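The Gutter

Proof

The second proof of The Lighthouse at Assunção arrived at the Jenora office at the end of October, in a flat carton with a card stiffener on each side. Mayuree Khunthong slit the tape, checked the delivery slip against the order, and laid the sheets on the light table.

It was a picture book for ages four to seven, translated from French, set in Karnus at 18 point. The paper was uncoated. The binding would be sewn. She had a checklist for this stage, typed years before by somebody who had since left, and she worked down it in pencil: trim, bleed, folio position, color register, overprint on black.

She stopped at the spread where the keeper's daughter climbs the stairs. The daughter was in the gutter. On screen she stood just left of center with a lamp in her hand. On the folded sheet her face went into the fold, and what was left was a hat and an ear.

Mayuree measured it. The face needed to move 3 millimeters to the left. She wrote this on the proof, drew an arrow, and initialed it.

Query

The illustrator did not use email. All queries went to Apolline Lebrun, who had translated the text and had the illustrator's phone number.

"She says no," said Apolline, when she called back.

"No to the shift?"

"She says the girl is meant to be in the fold. She is going up a spiral staircase. At that point the wall is between her and the reader."

Mayuree looked at the sheet. The staircase did curve there. She had taken the curve for a banister.

"A child is going to think it's a mistake," she said.

"I said that. She told me to open the book wider."

"It won't open wider. It's uncoated stock on a sewn spine. It opens to where it opens."

There was a pause on the line, and the sound of a kettle being set down.

"Then it's a physical question," Apolline said. "Ask someone who does binding."

Test

Soner was the bindery. It was also the name over the door of the building it occupied, although the bindery had only the ground floor. Mayuree went there with the proof in a portfolio case and asked for a blank dummy: same stock, same page count, same thread, with the stair spread pasted in at its proper place.

The binder was a quiet woman who wore her glasses on a cord. She made the dummy while Mayuree waited, apart from the glue, which had to be left overnight under a board.

The next morning they opened it together. It was stiff. The girl's hat showed and nothing else.

"Now we break it in," the binder said. She pressed the covers back, closed the book, turned it over, and pressed again. She did it without hurry and kept a tally on the back of an envelope. She looked at the spread at 30 openings and shook her head. She went on to 100.

Then she laid the book flat and took her hands away. It stayed open. The fold had relaxed, and the face had come up out of it - an eye, then the nose, then the lamp-lit side of the mouth. The girl was looking straight out of the page.

"Library copy," said the binder. "A new one from the store won't do that."

Mayuree closed the dummy and opened it again. The girl was still there.

"Does the text say anything?" the binder asked. "On that page."

Mayuree knew the text by heart, as she knew all of them for as long as they were in production and for a short time afterward. "It says, 'Keep climbing. I am nearly at the window.'"
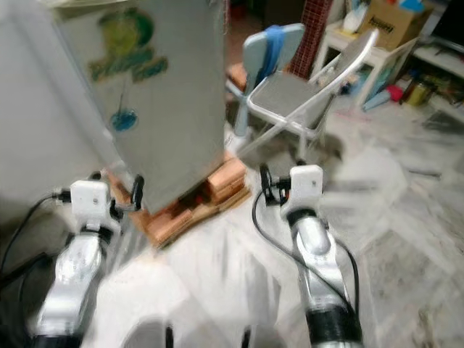
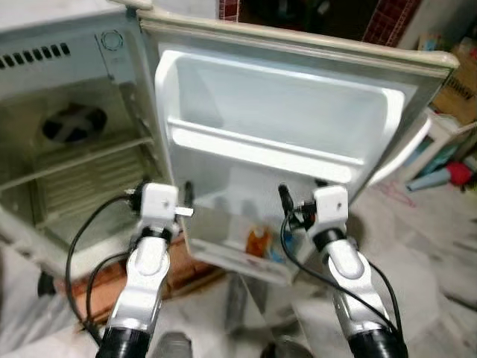 Correction

She erased the arrow. Pencil came off the proof stock cleanly if the eraser was soft, and hers was. The initials she left, and wrote STET beside them, with dots under the word she had crossed out in the margin.

The managing editor wanted a reason, in writing, for the job file. Mayuree drafted a paragraph on spine behavior and paper grain. It was accurate, and it used the term "lay-flat tolerance" twice. She read it over and attached the envelope with the binder's tally marks.

Apolline called in the afternoon about a comma.

"And the staircase?" she said, when the comma was settled.

"It stays."

"She'll be pleased. She won't say so."

"Ask her if she knew," Mayuree said. "About the spine. Ask her if she knew it would loosen."

"I can ask."

Mayuree wrote the question on the query sheet, under the comma, and left the answer column blank. The dummy was on the corner of her desk with a ruler across it. She moved the ruler, opened the book to the stairs, and pressed it down with the side of her hand.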